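Trunar Skips

A little table of jump rope workouts, and the notes that go with it

Hi! I started writing down my jump rope sessions in September on the back of an old calendar, and when the calendar ran out I moved everything into a spreadsheet. Then my friend Borghild Westerberg asked if she could have a copy, then her sister did, and at that point it seemed easier to put the whole thing up where anybody can grab it.

What's in it

There are 100 sessions, one per row. Most of them are mine and the rest are Borghild's. She jumps faster than I do and rests less, so if a row looks a bit heroic, check the "who" column before you feel bad about yourself.

The file is skips.csv. Plain commas, one header line, opens in anything.

Columns

who — B or me (I'm "M", for me, sorry)
when — morning, noon or evening
surface — grass, wood, mat, concrete, other
style — basic, side swing, boxer step, crossover, mixed
rounds — how many rounds I planned
done — how many I got through
trips — how many times the rope caught my feet
mood — a number from 1 to 4, where 4 is great
note — whatever I felt like typing

The mood column is the one I'd keep if I had to throw out all the others. It's fun to sort by it. My worst moods are nearly all on concrete before breakfast, and I've since stopped doing that!

How I count things

A round is 70 turns of the rope. I picked that because it's where I used to run out of breath, and I never changed it even after it got easier. A trip is any time the rope stops. If I stop on purpose to fix my shoelace it doesn't count, and if I stop on purpose because I can feel a trip coming — well, that does.

Crossovers count as one turn each. Gudrun Rønning wrote to tell me they should be worth 2, and she may be right, but I'd have to go back and redo all the old rows.

Rope length

I stand on the middle of the rope with one foot and pull the handles up. They should land near my armpits. For crossovers I like it a touch longer. Hold both handles together when you check, or you'll end up measuring a lopsided rope (I did this for weeks).
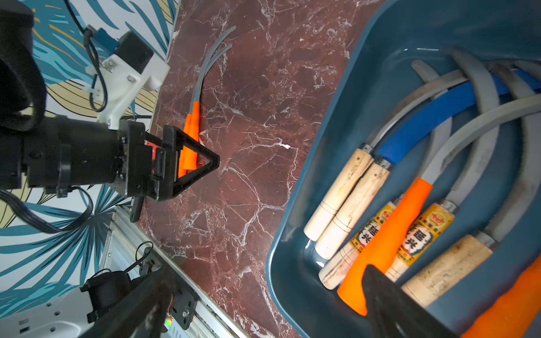
Known problems

Blank cells in "trips" mean I forgot to write it down. Please don't read them as zero.
"Other" as a surface covers the boat dock, a hotel hallway and Borghild's garage roof.
A few notes are in a mix of languages and one is a soup recipe. I left it in.

Using it

Do whatever you like with it. A mention of Trunar Skips is nice if you post a chart somewhere, and I'd love to see the chart. If you want to add your own sessions, keep the same columns and pick a letter that isn't taken.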